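Week 3 notes: house rules for the small arms

Hello again, and thank you for being so patient last week while we sorted out the benches. These notes go with the practical and are meant to be read before you come in, ideally with a cup of tea and somewhere well away from the equipment!

Koen Kramer and I wrote the first version of these rules for the Mabula workshop, when we had one arm and a good deal of optimism. They have grown since then. You'll meet the big published safety standards later in the course, and they matter a great deal once you work with heavy machines, but a small desktop arm still deserves proper habits (and it can still give your knuckles a fair knock).

## Before you switch on

- Check that the base is firmly fixed to the board. Give it a gentle wobble by hand.
- Follow every cable from one end to the other with your finger. There should be enough slack for the furthest reach, and no loop that a joint could catch.
- Find the power switch and say out loud where it is. Yes, everyone feels silly the first time.
- Tie back hair, take off lanyards, roll up sleeves.

## While it is moving

One person drives and one person watches, and the watcher keeps a hand near the switch. Swap over after every 3 runs, as watching is more tiring than you'd think. Start any new program at a low speed, and only go up once you have both seen the whole path through to the end.

If you need to reach in, stop the arm and cut the power first. A paused arm is still holding itself up with its motors, and it may sag or jump when you let go of the program. Support the upper link with your free hand as the power goes off.

## Liquids, cups and other awkward things

Plenty of you have chosen kitchen tasks for your projects, which I'm delighted about, and it does mean we have to talk about water. The rule at Mabula is 100 ml in the cup at most, and plain water only.

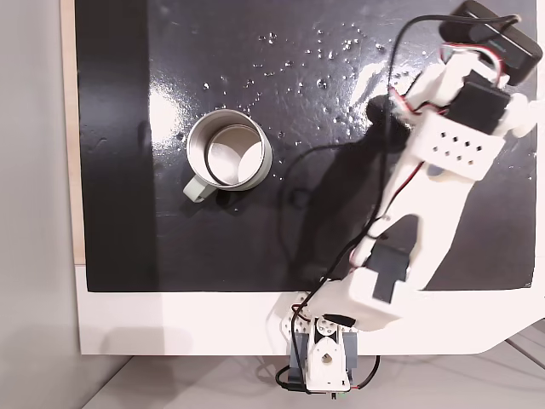

Drops on a shiny surface are easy to miss from where the driver sits, so the watcher should get up and look from another angle between runs. Wipe up with the power off, and lift any cable lying on the worktop to dry underneath it. If water has reached a motor or a connector, leave the arm unplugged, put the red tag on it and come and find me or Kibet Kinyua. Please don't try it "just once to see".

Glare is worth a thought too, if your program uses a camera. Move the lamp before you start adjusting thresholds.

## The run log

Write down each run, including the ones that went wrong, with the speed setting, the object used and anything spilt. A line or two is plenty. Bring your log to the next session, and read the Pitamora handout on emergency stops beforehand if you can manage it.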